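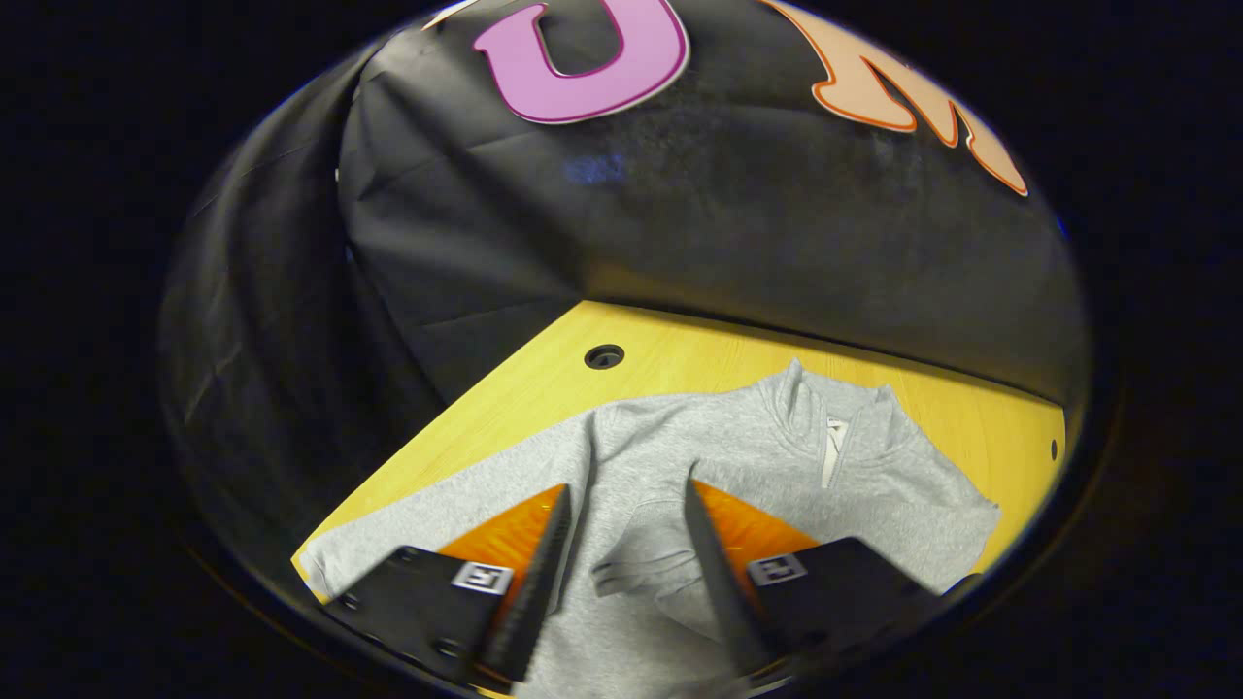
Black cloth behind a stall table: worth the bother?

Posted in: Fairs, Fetes & Market Stalls > Display and Set-up

09/04/2024, by LorraineC

Hello all, and sorry in advance for the length, I do go on. I've booked a table at the Wanura craft fair in September, my first one after years of selling cards to friends, and I've been practising in the dining room with black fabric over a frame behind a yellow table, and big cut-out letters on it. My sister thinks the black is gloomy and says I should go for cream. I rather love how pink and peach look against it, but I've gone round in circles so long that I can't judge any more! The creases are driving me up the wall too. What do you all do?

RadkaV
Keep the black, Lorraine, please! I had cream for two summers and it showed every thumbprint and a splash of somebody's tea. For the creases, hang it in the bathroom while you have a long hot shower, then put it up that same evening and let the weight do the rest. I paid 90 for a proper steamer and it lives under the stairs with the fondue set.

huia_m
I'm going to disagree with Radka, though very fondly. Black is fine outdoors, but the Wanura hall is dim at the far end and I was down there last year feeling like a coal cellar. If they give you a table past the tea hatch I'd take the cream, or at least bring a couple of clip lamps. Do ask about sockets before you pay, as there were only two on my side and the fudge man had both.

RadkaV
Well, I was past the tea hatch as well and did perfectly nicely in black. I did have lamps, I'll give you that.

TamsinMc
Could I put in a word for letters you can read from the door? Mine were lovely and curly and people kept asking what I was called. Plain fat capitals with an outline, every time. And safety pins, more than you think, because tape lets go of cloth the minute the room warms up.

LorraineC
Oh, you are kind, all of you. I've emailed about the sockets. Sticking with black for now, Huia, but I'll borrow my neighbour's lamps and you may say you told me so.

Comments (3)

Tamsin T: Fold it round a cardboard tube for the car and you won't get the big creases at all.

huia_m: I shall come and find you, and I shall want a card.

RadkaV: Bring a flask, the queue for tea is dreadful.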